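The trouble with the four-day week

My council in Grenodell has voted to try a four-day week, and I've been asked at least 19 times why I'm not more excited. I like a long weekend as much as anyone. What I don't like is being sold a change in working hours as if it were a cure for everything from traffic to bad moods.

The case rests mostly on a trial at Prarnby, where 128 office staff dropped a day and reported being happier. I'm sure they were. They had also put their hands up for it, and they knew their bosses were watching the results closely. Ask people who volunteered for a day off whether they enjoyed it and you won't get many surprises.

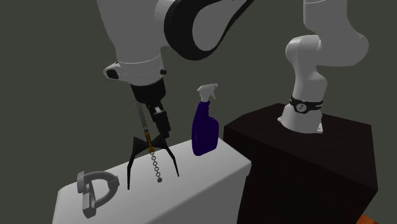

Then there's the question of who gets left out. The bloke on the front counter can't squeeze five days of walk-ins into 4, and neither can the bus driver or the aged care nurse. At Alness they got around this by hiring casuals to cover the gaps — a perfectly decent answer, but one that costs money, and I've yet to see that cost in any brochure.

I've read the Grenodell proposal twice. It has 2 pages on wellbeing and a single line on how phones will be answered. If the trial goes ahead in August, I'd like to see the waiting times published every month, good or bad. Until then I'll keep my enthusiasm in the drawer.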